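Home / Desk Tools / Reviews / Gusent alert service for conflict desks

Gusent 3 review: quick, noisy, good on corrections
By Etenesh Zeleke, 29th September

Typing this between shifts so bear with me. We've had Gusent on the foreign desk for 60 days now, sitting next to our old Sakton feed. Both do the same job. Clash reported somewhere, alert lands, you decide if it's a brief or a phone call or nothing. Question was whether to drop Sakton before the contract rolls over in October.

Short version: probably yes. Long version below.

Setup. Easy. You pick provinces, languages, type of incident (ambush, shelling, roadside bomb, checkpoint stuff) and how sure the service has to be before it pings you. Default is way too low. First night I got woken up for a wedding with gunfire. Raise it to medium right away, high if you're the only one on.

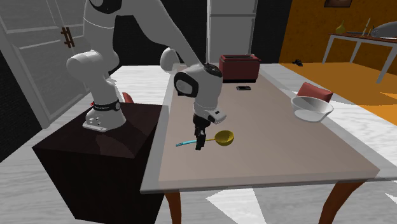
Map view is the thing most people will buy it for, and it's decent. Zooms down to district level, loads on hotel wifi, keeps old incidents as faded dots so you can see if a road has been bad all month. They redid the colors in version 3 and went for hard contrast, pale markers on a very dark ground, same sort of jump you get from the white robot base to the near-black pedestal it's bolted on in the picture. Reads fine from across the desk. Sakton's gray on gray never did. Only gripe, district borders vanish when you zoom out too far, and in a region where two neighboring districts have almost the same name that gets you a wrong dateline.

Casualty numbers. OK this is the part I care about. Gusent shows who gave each figure and when. Governor's office says one thing, army statement says another, the group itself claims something wild, and you see all three stacked with times. Sakton gives you one number and you have no idea where its from. In my 60 days Gusent pushed 276 alerts for our provinces and corrected 98 of them. Sounds bad. I'd rather have that than a service that never corrects, and the fix comes through as a fresh alert with the old figure crossed out, so you can't miss it.

Attribution is where it still slips. Two armed groups fighting each other, the alert says "militants" for both sides, and you have to open the full entry to find out who attacked who. Mesfin Wolde on nights got burned by this once, had the sides swapped in a headline for a few minutes. Check the full entry. Every time. 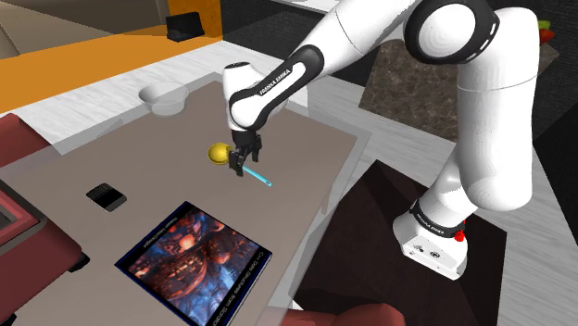
Robotic arm holding a small light-blue stick next to a yellow sphere. Rendered.

Languages. Machine translation for local radio is usable, no better. Place names get mangled. Ohemaa Eshun did a bunch of calls off the back of it and said the original audio link saved her more than the translation did. Audio link is on the paid tier only, annoying.

Phone app drains the battery like crazy if you leave the live map open. Close it. Alerts come through anyway. Tried it with the Birhane satellite puck too, text alerts worked, map did not. Gusent's help page says text only over satellite so fair enough, but put that on the sales page please.

Archive search good. You can pull everything for one district and export it to a spreadsheet, sources included. Rosalinda Sebastian built a timeline for a long piece from it in an afternoon. Dates come out in the wrong time zone unless you change it in settings. Change it in settings.
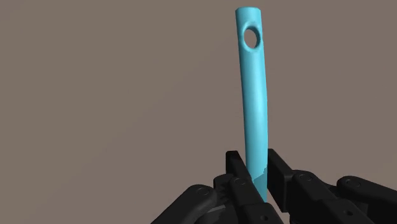
Light cyan rod with a hole near its rounded tip, gripped by a black robotic hand. Rendered.

Price. Desk license is 3225 a year, five logins. Freelancer plan is cheaper but has no archive and no audio, and for one person covering one region I dont think that's worth it. Split a desk license with people you trust if they let you. I asked support, still waiting on an answer. Support otherwise is quick in the daytime, dead overnight, and overnight is when stuff happens.

Good: sourcing on every figure, corrections, map contrast, export
Bad: vague about who attacked who, battery, audio behind the paid tier, slow night support

Would I run a story off it alone, no. Wouldn't with any of them. Still ring someone. As a first nudge it beat Sakton on speed most nights, and when it was slower the entry was usually fuller.

Eldana Araya is testing the Skiltby one next, same provinces. Will link it when she's filed.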